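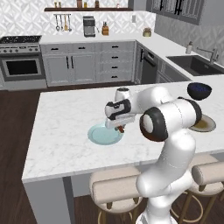

Dratach Kitchen Pack: two weeks in

I bought this for one thing, practicing table clearing in simulation before I let my code anywhere near real dishes. You get a kitchen, an arm with a two-finger gripper and a pile of tableware, and it all loaded on my so-so laptop in 14 minutes (long, but only the first time!).

What I love is the island. The arm reaches over it from the stool side, and lining the closed fingers up above that pale blue plate is harder than it looks. Plates are flat and mean. My first 13 tries at a rim grasp went nowhere, then Sandra Goodall on the Likside forum told me to come in lower and slower, and things got better.

Gripes? The manual is thin, the marble looks a bit too perfect, and extra rooms cost around $40 each. I'd still buy it again, and I'm eyeing the laundry room for May.

Four stars from me.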